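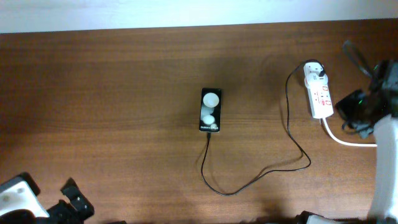 # Istent Damping Sheet

Istent is a self-adhesive vibration damping sheet supplied by Rindwood for use on thin metal and rigid plastic panels. It consists of a soft polymer core bonded to an aluminum facing. When the panel beneath it bends, the core is sheared between the panel and the facing, and part of the motion is converted to a small amount of heat.

The sheet is intended for instrument enclosures, fan housings, access covers and light machine guards. It is not a sound barrier and should not be specified as one. Customers who need to block airborne noise are referred to the Tulow range, which is heavier and requires mechanical fasteners.

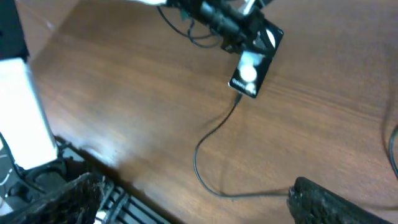 *Flat black device at the end of the arm, above the tabletop.*

## Supply

| Item | Detail |
|---|---|
| Sheet width | 298 mm |
| Roll length | 30 m |
| Facing | Soft-temper aluminum, bare |
| Adhesive | Acrylic, pressure sensitive |
| Liner | Coated paper, split along the center |
| Roll reference | IS-2,483 |

Cut pieces are available from the Ginting works on orders of four rolls or more. Drawings should be sent as flat patterns with the facing side up and the grain direction marked. Corners with a radius of less than two millimeters will be rounded to that figure unless the drawing says otherwise.

## Application

The panel must be clean, dry and free of release agents. Powder-coated surfaces are acceptable once fully cured. Apply the sheet at room temperature, starting at the center of the panel and working outward with a hand roller. Trapped air reduces damping and should be pressed out before the second half of the liner is removed.

Full coverage is seldom needed. On a flat cover held at its edges, a single piece placed over the middle of the panel will usually do most of the work — a test with one piece is recommended before the full layout is fixed. 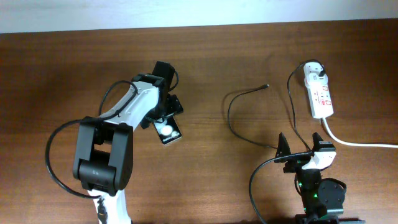 *Elbow housing and upper link.*

## Test Record

The current core formula replaced the earlier one in June. Samples on steel strip were held in a warm, humid cabinet for 1,679 hours and then measured again on the same fixture. No lifting of the adhesive was found at the cut edges. Slight dulling of the bare facing was recorded and is considered cosmetic.

Test sheets are issued with each batch and may be requested by roll reference. Results on strip samples are useful for comparing one material with another. They do not predict the behavior of a finished enclosure, and Rindwood does not offer them for that purpose. 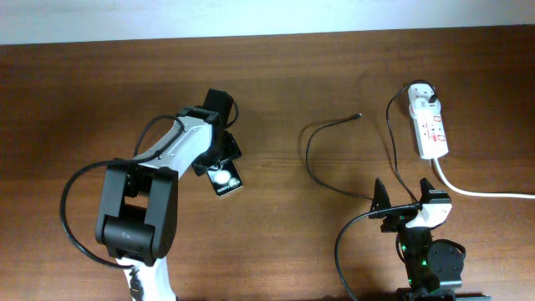 *Gripper with fingers pointed down.*

## Storage and Returns

Rolls should be stored upright in the original carton, away from direct sunlight. Once a carton has been opened, the exposed end should be covered with the liner strip provided. Unopened rolls may be returned within the period shown on the delivery note. Cut pieces are made to order and cannot be returned.

Requests for samples are handled by the Ginting office. Please state the panel material, its thickness and the normal operating temperature.

Page revised 23/07/2018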